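Chapter 3
Comparing Grippers

In this chapter we compare two hands on the same arm, the Rarka and the Kpodo. Each hand makes 15 trials before we change any setting.
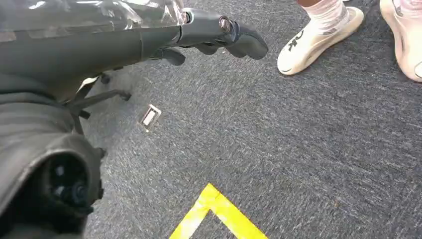
The controller stays the same for both, so a difference in grip should come from the fingers.

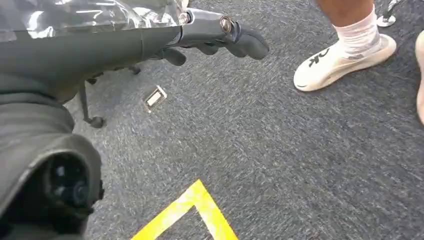

Hafþór Toft remarks that 15 trials are too few when the fingers are new, and he prefers 400. We return to his point in Section 3.3.

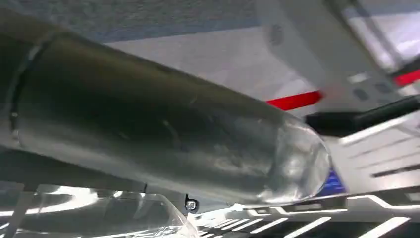

Figure 3.3 A cylinder held in the gripper.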